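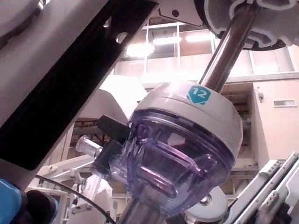
4.2 Storage conditions and knot slip

Thread from two suppliers, Teoh and Forko, was kept in the store rooms at Gerkwood and Ratstead from June onwards. Gerkwood is heated and dry. Ratstead has an outside wall and no heating, and its air was damp for most of the period. Both sites used the same sealed trays, and the packets were opened only on the day of testing. In all, 700 lengths were drawn, of which 213 were set aside for tests of the plain strand and took no further part in this section.

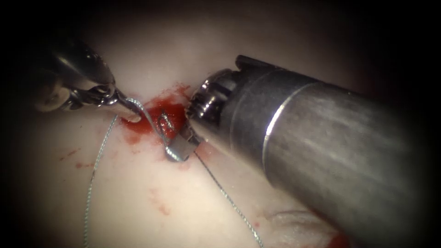 Each remaining length was tied round a smooth steel bar and pulled at a constant rate of 50 mm per minute until it broke or slipped. A knot was counted as slipped if either cut end had drawn back into it before the strand failed. Work on knots usually reports breaking load alone, and this hides early slip — a knot may give ground at a low load and still hold to the end. The parts we refer to throughout, the body of the knot and its short cut ends, can be seen in Figure 3.
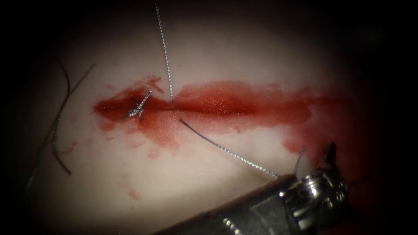 Slip was more common in the Ratstead thread from both suppliers. The gap was wider for Forko, whose coating is thinner, and narrowed when one further throw was added. Of the knots that slipped, 130 did so in the first part of the pull. Breaking load did not differ between the two rooms. We take this to mean that damp storage alters the surface of the thread and leaves the core as it was, although the coating was not measured directly.

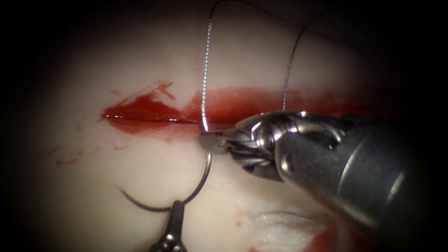

One reviewer of the draft replied that a steel bar is a poor stand-in for soft tissue, and that slip might well be lower where the loop can bed in. We accept the point for absolute values. The comparison between rooms was made on the same bar throughout, and trials on a softer former are planned at Gerkwood.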